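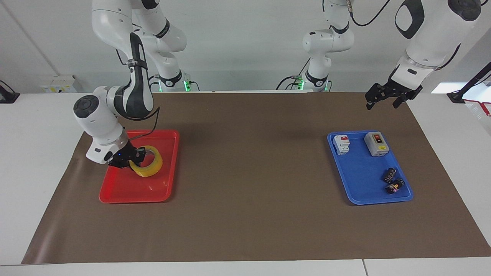 Roman Kozłowski learned to sort parts from his mother, who ran the counter of an electrical wholesaler and could tell a ten-amp breaker from a sixteen by the feel of the box. He tells this story to nearly everyone who comes through the door at Plarkeck, usually while hunting for clean mugs, and it takes a while, but it does get round to the robots in the end.

His job these days is teaching two white arms to do something like what she did. He doesn't write out the movements. He takes hold of a pair of smaller handles on a bench across the room, and whatever his hands do, the big arms do too, a whisker later. Reach, close, lift, carry, let go. Each run through the task is recorded, and when there are enough of them the software has a go at working out the pattern for itself.

"People expect me to be typing," he says. "Mostly I'm picking things up and putting them down again, very politely."

The politeness is learned. When he started, Kozłowski moved the way any of us would at our own kitchen bench, quickly and a bit carelessly, nudging one thing aside with a knuckle to get at another. A gripper with two fingers has no knuckles to spare. He had to slow right down, and he had to stop changing his mind halfway (a hesitation gets recorded along with everything else, and the robot will learn to dither if you show it enough dithering).

The task on the table is called Plandarora by visitors and Plondarora by the people who have to spell it on forms. It's a sorting job, with a red tray and a blue one, a sheet of brown paper underneath, and the sort of odds and ends you'd find in any electrician's van: a little circuit breaker with a red toggle, a switch box, a roll of yellow packing tape. The tape is the one he grumbles about. Stood up on its edge it can be gripped nicely, but it is a round thing and it would like to be somewhere else, so the fingers have to come down square and close without any fuss.

A good session is 26 runs, then a cup of tea. By July 2021 he had 177 that he was prepared to keep, and a good many more that he wasn't. He is a hard marker. A run where everything ends up in the right spot can still be thrown out if he didn't like how the arm got there, and he'll replay it for you at half speed to show you the wobble he means - I'm afraid I never once saw it.

I had a turn myself, naturally. It is a lovely and maddening feeling, a bit like writing your name with somebody else's hand. There's no weight in the handles, so you judge everything by eye, and I leaned so far over the bench trying to see round the wrist that Kozłowski had to ask me to sit back down. After about 8 minutes I had moved a single item from one tray to the other. He told me it was very good. He did not save it.

The money comes from Dolano, a parts distributor with a long-running headache over returned stock, which arrives jumbled and has to be picked through by hand. Their warehouse manager, Inés Echevarría, visits when she can and has turned out to be rather handy on the controls. She spent years on the returns bench herself, and she does a thing Kozłowski has tried to copy, where she pauses above an item just long enough to settle which way round she wants it, and then goes straight down. He now has a folder of her runs kept apart from his own. He'd like to know whether the arms come out moving more like her or more like him.

There's a longer conversation to be had about what becomes of the returns bench, and Echevarría doesn't dodge it. She has two people on it at the moment and would like four. Neither of them, she says, has ever asked for more jumbled boxes. She has promised to bring both in to try the handles, partly for the recordings and partly so they can tell her what she's got wrong.

They're due in August. Kozłowski has been told to buy better biscuits, and he is trying to decide whether to start them off on the breaker, which is forgiving, or let them meet the tape.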